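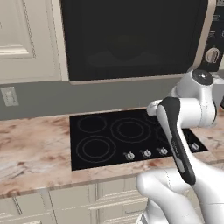 Acceptance Run, Kitchen 4

Mareike Wiegand opened the log at trial 1121 and read the task line again. Turn the front left burner off. Close the microwave. Report.

The kitchen existed on a server at Gendberg. It had a pink marbled counter, beige cabinets and a cooktop with its knobs along the front. It had no crumbs. The arm had been given 900 seconds per trial, a figure somebody had settled on in May and never revised.

"It reports done at 32 seconds," she said.

Ingegerd Boström leaned over the desk. "Is it done?"

"The knob is at zero. The door is closed."

"Was the door open at the start?"

Mareike scrolled back. The reset script had left the door closed. The arm had moved to the handle, waited, and marked the step complete.

"So it did half a chore," Ingegerd said.

"It did a whole chore and confirmed another."

"My son does that."

They entered it as a pass with a remark. The Skerach contract allowed remarks. It did not allow a third category, though Mareike had asked for one twice in writing.

Subscribe to our newsletter for new fiction every month. You can unsubscribe at any time.

Trial 1122 began with the door open. The arm turned the correct knob, stopped above the counter and held its position until the clock ran out. The report field was blank.

"Fail," Ingegerd said, and typed it.

Mareike set the limit to 1565 seconds and queued the trial again. At home the dishes were still in the sink. She put on her coat, checked that the server would run overnight, and left the kitchen lights on in the model.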